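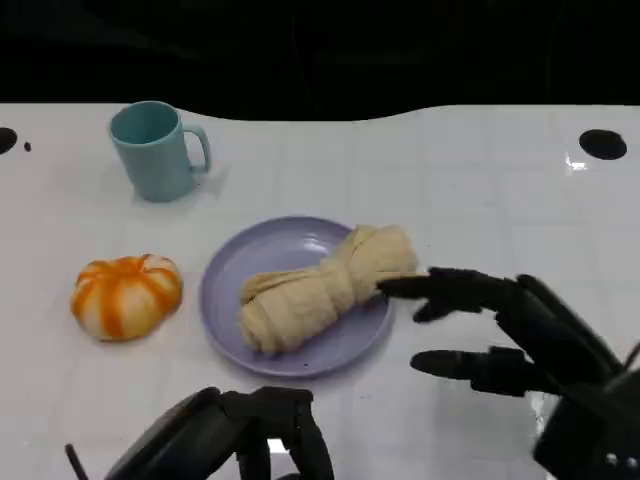 Vorkside Kitchen Board > Coffee & Tea > Descaling with vinegar?

raed_m
Joined January, 2 posts
Kettle has grown a reef. Vinegar or the packet stuff?

SamiraZ
Vinegar. Half and half with water, boil, leave it an hour, rinse.

Munther A.
Enjoy your pickle-flavored tea. Citric acid, one spoonful, no smell.

SamiraZ
Rinse it twice, Munther. We've been over this for 700 posts.

Munther A.
And you've been wrong for all of them.

ruba_azar
My mother never descaled hers. She said it added body.

raed_m
So I bought both. Which goes in first?

Munther A.
Oh no.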